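# 关于办公桌面浅色台面选型及验收标准的讨论

**版块:** 办公环境与后勤管理 > 家具采购
**主题状态:** 开放回复

---

**Zulstead_行政部**(楼主)
发表于2025年2月10日,星期一

各位同仁:

我单位拟于3月完成两层办公区的桌面更换工作,涉及工位812个。现有桌面以深胡桃色为主,使用年限已满11年,边角磨损较为普遍。经初步比选,Herkari 与 Nurkby 两家供应商均提交了浅色系方案,色调偏灰,部分样板略带紫调。

现就以下事项征求意见:

1. 浅灰色系台面在日常使用中是否易显污渍;
2. 验收时色差应以何种光源为准;
3. 单价上浮是否具有合理性。

恳请有实际采购经验的单位予以答复。

---

**后勤科_北区**

楼主所列第一项,可依我单位情况作如下说明。我区于前年更换浅灰台面,圆珠笔痕迹和茶渍较深色台面明显,灰尘则相对不显。保洁频次由每周两次调整为每周三次,相关费用应当一并列入预算。

另,Nurkby 的供货周期在合同中写为工作日,到货时间请按工作日核算,以免影响3月的进场安排。

---

**采购监督_07**

对上一楼意见持保留态度。保洁频次的增加不宜直接归因于台面颜色,应先核查原保洁合同的执行情况。我单位同样使用浅色台面,频次未作调整,未收到书面投诉。

关于第三项,请楼主补充报价口径。含运输、拆旧与不含运输、拆旧的单价不可直接比较。

---

**Zulstead_行政部**(楼主)

感谢两位答复。补充报价口径如下:Herkari 方案单套2762元,含运输及安装,旧桌拆除另计,每张50元。Nurkby 尚未提交含安装的正式报价,已去函催办。

色调方面,内部意见不一。有同事认为偏紫的浅灰与现有灰色地毯不协调,也有同事认为差异在可接受范围内。 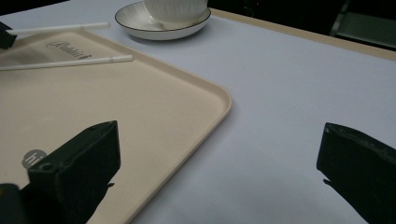

图1 浅灰偏淡紫色调台面

请各位着重就色调是否适合大面积铺设发表意见。

---

**照明与色彩_咨询**

就色调问题答复如下。

浅灰偏紫属于对光源较为敏感的颜色。在高色温灯具下,紫调趋于明显;在暖色灯具下,则可能呈现偏暖的灰色。屏幕显示亦会造成偏差,任何照片均不能作为定色依据。建议要求供应商提供实物样板,在办公区靠窗、中部及走廊侧分别放置,于上午和傍晚各观察一次,并由双方签字封样。

验收光源应与办公区实际灯具一致,并在合同附件中写明灯具型号。

---

**采购监督_07**

赞同封样。但三处放置、两次观察的做法对小型采购而言程序过重。我单位仅在验收现场与封样比对,未发生争议。

---

**照明与色彩_咨询**

回复采购监督_07:楼主所述项目跨两层办公区,不属于小型采购。批次之间的色差是此类项目中常见的争议来源,仅凭到货当日比对,发现问题时旧桌往往已经拆除,退换将直接影响办公。前期观察所需的时间有限,仍建议保留。

---

**Nechyporuk_设施处**

本处去年完成同类项目,现提供三点意见,供楼主酌情采纳:

- **同层同批。** 同一楼层应使用同一生产批次的台面,批次号随货单留存。
- **表面光泽。** 浅色台面宜选哑光。高光表面在顶灯下反光较强,本处曾因此收到员工意见,后以更换灯罩的方式处理。
- **封边颜色。** 封边应与台面同时封样。本处首批到货的封边偏白,与台面接缝十分醒目,最终由供应商返工。

至于偏紫是否适合大面积铺设,本处倾向于选择中性灰。独立会议室可不受此限。

---

**后勤科_北区**

同意楼上关于封边的意见。对选择中性灰一节,我方看法不同。中性灰与灰色地毯叠加后,整体环境偏冷,员工反映较为沉闷。略带色彩倾向的浅灰未必不可取,关键在于与隔断、座椅的搭配。楼主如能提供隔断颜色,讨论会更有针对性。

---

**Zulstead_行政部**(楼主)

隔断为米白色织物面,座椅为黑色,本次均不更换。

综合各位意见,我部拟采取以下安排:一、要求 Herkari 与 Nurkby 分别提交偏紫浅灰、中性灰两种实物样板,均为哑光;二、台面与封边一并封样,验收光源写入合同附件;三、同层同批写入供货条款。保洁频次一项暂不调整,待启用后另行评估。

样板到位后,将在本帖更新比选情况。

---

**采购监督_07**

以上安排无异议。请注意旧桌拆除费用应单列,不宜并入家具单价,否则后续固定资产入账口径将出现偏差。

---

**Zulstead_行政部**(楼主)

收到,已转财务部门核对。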